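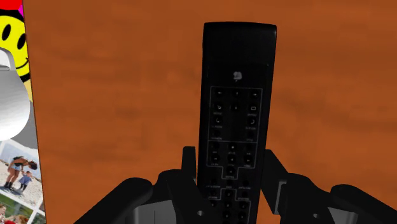
The remote stays on the table. You get full control of it on your weeks.

Wanted: one housemate and two or three regulars for a TV-watching study group (yes, really)

Posted 2026-03-20 by Hanna

Hi! I'm Hanna Horobets and I'm writing a book about how people watch television together. I don't mean ratings or streaming numbers, other people do those much better than I could. I mean who picks the show, who talks over it, who falls asleep twenty minutes in and then swears they saw the ending. I've been interviewing families since last year and I have a fat folder of notes, but I've hit the point where I need to sit in a room with the same people week after week and listen.

So I'm looking for 12 people to join three viewing groups of 4. Most of the spots went in February, when I put a card up at the Manríquez bakery, and I still have a handful open. You'd come to my place on Wirnard Street, we'd watch something for an hour and a half, and then we'd talk while I take notes. The person whose week it is chooses. I won't veto anything. Last month Geeta Bhardwaj picked three episodes of a Danish show about ferry inspectors and I have thought about it every day since.

The whole thing runs for eight weeks, one evening a week, 7 to 9:30. Dinner is included and it's a proper dinner – Annunziata Mazza from downstairs is cooking for all three groups and she doesn't do small portions. Tell me about allergies early, please. You'll get $21 an hour for your time, paid at the end of each evening, plus your bus fare. If you miss a week that's fine, you just don't get paid for that one. If you miss three I'll probably give your seat to somebody on the waiting list.

Who I'd love to hear from: people over 60, people who work nights and could do a daytime group instead, and anyone who grew up in a house with no TV. Couples are welcome but I'll put you in different groups (sorry!). You don't need to know anything about film or have clever opinions. If you mostly watch quiz shows and yell the answers, perfect, I have no one like that so far and I miss my grandmother.

Now the housemate part. My back bedroom is free from the end of next month and I'd like to rent it to somebody who'd also help with the groups: setting out chairs, letting people in, typing up my notes (my handwriting is awful, you'll be given a sample before you commit). It works out to 6 hours a week and I'd take $20 off the rent for each of those hours. You'd share the kitchen and the bathroom with me. There's an elderly cat. The room gets the morning sun and the noise from the Vernasport gym across the street, which opens at 5:30, so light sleepers should think hard.

I do record the conversations, sound only. You'll sign a form, I'll change your name in the book, and you can ask me to take out anything you said right up until I send the manuscript off. Karthikeyan Devadiga went through the form with me and cut it down to one page, so it's very readable.

To sign up, drop a note in my mailbox or leave your number at the Manríquez counter and I'll call you back. Tell me your name, which evenings you're free, and the last thing you watched all the way through. For the room, add a few lines about yourself and when you'd want to move in.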